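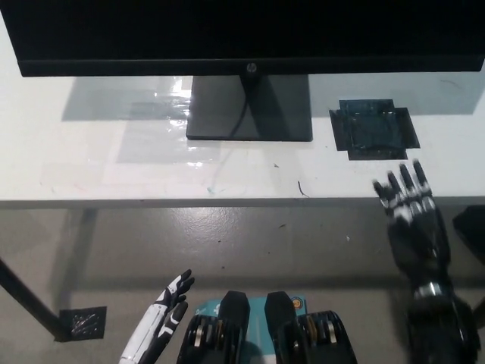

Mayu Ichikawa wrote in response to the previous entry that a white desk should never be cleaned with anything stronger than dish soap, and that most of the marks people attribute to age are the residue of whatever they last sprayed on it. She added that her own desk, purchased in 2001, had been ruined by a cream cleanser in a single afternoon.

Home Entries Household Archive Contact

The Annual Clearing of the Desk

Posted Tuesday, May 21, 2024

Readers are thanked for their correspondence on the subject of work surfaces. Ms. Ichikawa's advice has been adopted in this household, and the procedure set out in last year's entry is amended accordingly.

A white desktop records everything. Smudges, light scuffs and pale streaks are plainly visible on mine, and the smallest fleck of debris can be seen from the doorway. My late father's desk was dark walnut and was considered clean for decades on the strength of its colour. I nevertheless continue to prefer white, particularly in a study that receives little daylight after three o'clock.

The revised procedure is as follows. All papers are removed to the hall table and sorted there, as sorting at the desk has been found to prolong the work by a full day. The monitor is switched off. It is an HP of no great distinction and remains in position throughout, the cloth being worked around the base of the stand. The cable behind it is lifted and wiped separately. Crumbs, hairs and bits of thread are taken up with a dry brush before any moisture is applied.

The desk is then washed with 200 millilitres of warm water and one drop of dish soap, and dried with a cotton tea towel. The front edge requires a second pass, being the place where sleeves rest. I had formerly used a product sold under the name Skirner, and the remaining bottle has been given to my neighbour for use on his barbecue.

Scuffs are a separate matter. Some will not lift, and I have resolved to leave them alone. A replacement top was priced at Uletti in May, but the only white panel in stock was six centimetres too short, and the Odent equivalent was available solely in grey.

The papers on the hall table came to 41 sheets, of which the greater part were warranty cards for appliances no longer in the house. These have been recycled. The remainder will be filed before the long weekend.

6 comments Share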